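**30 October 2021 – moisture cycling, glued basswood blanks, batch 2**

Continuing from the May series. The question is still whether the Baumgart adhesive holds dimension better than the Wandach one once the blanks have been through the humidity cabinet. Blanks are all from the Clovside delivery, stored flat in the back rack, faces unsealed.

Cabinet set to the same schedule as before: 36 hours at high humidity, 36 hours at low, then out on the bench to settle before measuring. Start mass of the reference blank was 900 g. After the dry leg it read 811 g, a loss of 9.9 percent. That is more than I expected from stock that was supposed to be conditioned on arrival. Either the Clovside boards came in wet or the scale has drifted. Checked the scale against the brass weights and it was fine, so I am putting it down to the boards.

Width across the grain is where the movement shows. Wandach blanks cupped toward the glue side, with a visible gap under the straightedge at mid-span. Baumgart blanks stayed closer to flat but two of them opened at the end grain – hairline, you need a light behind them. Length along the grain did not change enough to write down.

Fit is the practical side of all this. For anything with small parts seated inside a rim, the rim and the infill have to move together. If the infill swells across the grain and the rim runs lengthwise on that side, the parts bind. In the dry leg the same parts rattle. Wullton cut their clearance for summer stock and never changed it for winter.

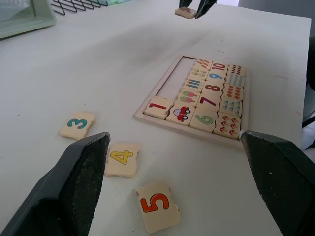

*Number puzzle, light wood tray with raised rim. Tile 1 sitting slightly high and askew.*

Clearance per edge should be set from the mid-point of the cycle, not from whatever the shop reads on cutting day. Wavy edges make this worse to measure. Calipers land on a crest or in a trough depending on how the part is held, and the reading wanders. Switched to a go/no-go strip for the curved pieces and kept the calipers for straight sides only.

Problems:

- Hygrometer on the left cabinet wall lags the one on the right. Moved both to the middle shelf.
- Pencil marks on the Wandach blanks blurred in the humid leg. Use scribed marks next time.
- Clamp pressure was not logged for the first glue-up. Those blanks are out of the comparison.

Next: repeat the dry leg with the end grain sealed on half the Baumgart blanks. If the hairlines go away it is an end-grain problem and the adhesive is fine. Also ask Clovside for the kiln sheet on this delivery – still nothing on file. Cabinet is free for other work until the new blanks are glued.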